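Pernora Collaborative Workcell: Set-up and Operating Guide
Section 6. Direct handover between operator and gripper

6.1 Scope
This section applies to any task in which an operator and the gripper hold the same object at the same time. It shall be read together with the site risk assessment and Form 2252, Authorization for Shared Contact.

6.2 Before the handover
1. Confirm that the cell is in Handover mode and that the reduced speed limit is active.
2. Remove rings, watches and lanyards. Long sleeves must be fastened at the wrist.
3. Inspect the object for splinters, cracks and sharp corners. Damaged objects shall be set aside.
4. Verify that a second trained person is within reach of an emergency stop.

CAUTION: Do not enter Handover mode while fault code 968 is displayed. Refer to Section 9.

6.3 Performing the handover
1. Grasp the object at the end farthest from the gripper fingers.
2. Present the object slowly, keeping the free hand out of the closing zone.
3. Hold still while the fingers close. The operator's grip shall be maintained until the grip confirmation tone has sounded.

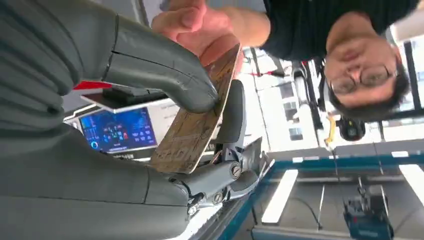 4. Release the object by opening the hand fully, then withdraw along the line of approach. Do not slide the fingers along the object toward the gripper.
5. If the object shifts or twists, do not attempt to correct it by hand. Press Hold, wait for motion to cease and select Open.

NOTE: Thin, flat objects tend to pivot between opposing fingers. Sites handling such objects should use the narrow contact profile (parameter 1255).

WARNING: Finger linkages present a pinch hazard at every joint. Never steady the gripper by its linkage, even when the cell is paused.

6.4 Records
Any unintended contact, whether or not an injury results, shall be entered in the cell log before the end of the shift. Operators at the Dradton site report to Hoi-yan Tse; operators at Wikanska report to Cyprian Wieczorek. Authorizations are reviewed each July and lapse if not renewed.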